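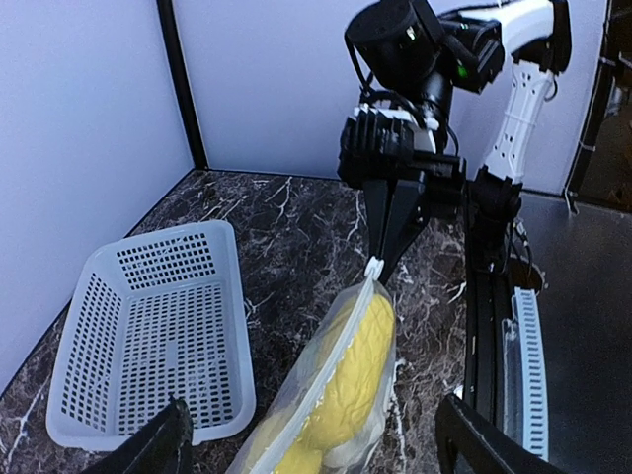

Figure 6.1 A slotted plastic basket and a zippered bag on a dark tabletop.

Chapter 6
Lookups: Getting One Sheet to Talk to Another

I put off learning lookup formulas for years. I had two sheets open side by side, I'd find a part code in one, scroll down the other until I saw the same code, and type the price across by hand. With a short list you can get away with it. Then I was handed the stock file for the Pleltham store, all 1,596 rows of it, and by lunchtime I had given up and opened the help pages.

So this is the chapter I wish I'd had that morning! We'll start with XLOOKUP, then go back to the older pair, INDEX and MATCH, which you'll still meet in plenty of files other people send you (and in a few of mine, I'm afraid).

You'll need the practice workbook, Ornis, that we set up in Chapter 2. It has a sheet called Orders and a sheet called Prices. Orders has 854 rows and no prices in it at all. Prices has 341 rows, one for each item we sell, with the item code in column A, the name in column B and the price in column C. What we want is the right price next to every order.

Click on cell E2 in Orders and type this:

=XLOOKUP(B2,Prices!A:A,Prices!C:C)

Read it out loud with me – take what's in B2, find it in column A of Prices, and bring back whatever sits in column C on the same row. That's really all it does. Press Enter, then double-click the little square at the corner of the cell to fill the formula down.

Most of the column should now be full of prices. You'll also see a scattering of #N/A, and please don't panic when you do. Excel is telling you it looked for a code and couldn't find a match. In the Ornis file I left two kinds of trouble in there on purpose: codes with a stray space at the end, and codes stored as text on one sheet and as numbers on the other. They look the same to you and me, but Excel treats them as different things. We'll clean up both in Section 6.3 with TRIM and VALUE.

If you'd like a friendlier message in the meantime, add a fourth part to the formula:

=XLOOKUP(B2,Prices!A:A,Prices!C:C,"Check code")

I like this much better than leaving it blank, because a blank cell is so easy to scroll past.

One note on versions before we go on. XLOOKUP isn't in Excel 2019 or anything older, so if Excel answers with #NAME? and you've checked your spelling, skip ahead to Section 6.4 and do the exercises with INDEX and MATCH. The Rutherford and Ostier exercises at the end of the chapter work either way.

6.1 The three parts you always need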